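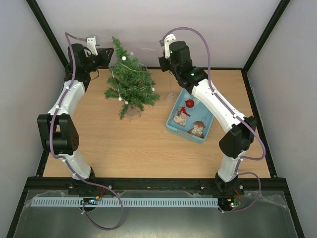 I have been the goalkeeper for Kornley's over-40s team for one full indoor season now, and I would like it on record that I signed up to play left wing.

The way it works is that Tamara Skoryk sends a message in April asking who wants to play, and you reply with your name and your preferred position. I wrote "left wing, or anywhere really." Never write "or anywhere really." She had me in gloves before I'd found the changing room.

The gloves came out of a bag that has been in the club longer than most of the players. They are a size too large and the left one has lost its strap, so I wind tape around my wrist before kickoff like a boxer with a very modest purse. By halftime the tape has rolled itself into a kind of rope. I bought my own pair after the third game. They were 24 dollars and they smell like a new shower curtain, and I love them.

The first match was away at Stuldale, who play in a hall with a ceiling so low that you are supposed to get a free kick if the ball touches it. It touched it a lot. We lost 9-2. I remember four of the goals clearly and the rest as a sort of weather. Roksolana Moroz, who plays center back and therefore had the best view of what I was doing, came over afterward and told me my kicking was good. She meant it kindly. My kicking was good because I got to do it after every save, and there were, I think, three.

Things I have learned since then:

Shouting matters more than hands. If I yell "away!" with enough conviction, somebody will usually kick the thing away. If I yell "mine!" everybody stops, including me.

Knee pads go under the tights. I wore them over the tights for a month and spent corners pulling them up.

You can be beaten by a shot that is barely moving. This happened against Lukitz, at home, in front of my own children. The ball came off somebody's shin, and I had time to consider it from several angles -- which was the problem. My daughter asked on the drive home whether I had been letting the other team have a turn.

We did win some. The return game with Stuldale finished 4-3 to us, and I saved one with my face in the last minute. I'd love to say I threw myself at it. I was turning around to see who was unmarked at the back post, and it found me. My glasses live in a locker during games, thank goodness, and my nose was fine by breakfast. Skoryk bought me a lemonade and told the whole table it was the best save she'd seen in that hall, then spoiled it a bit by doing an impression.

We finished sixth out of eight. Our goal difference is between me and the league website.

Next season starts after the summer break, and dues are going up to 60 dollars to cover the hall. The message has already gone around asking for names and positions. I wrote "left wing" and put a period after it. Moroz replied with a glove emoji, and then so did everybody else, so I suppose I should find out whether you can put these things in the washing machine.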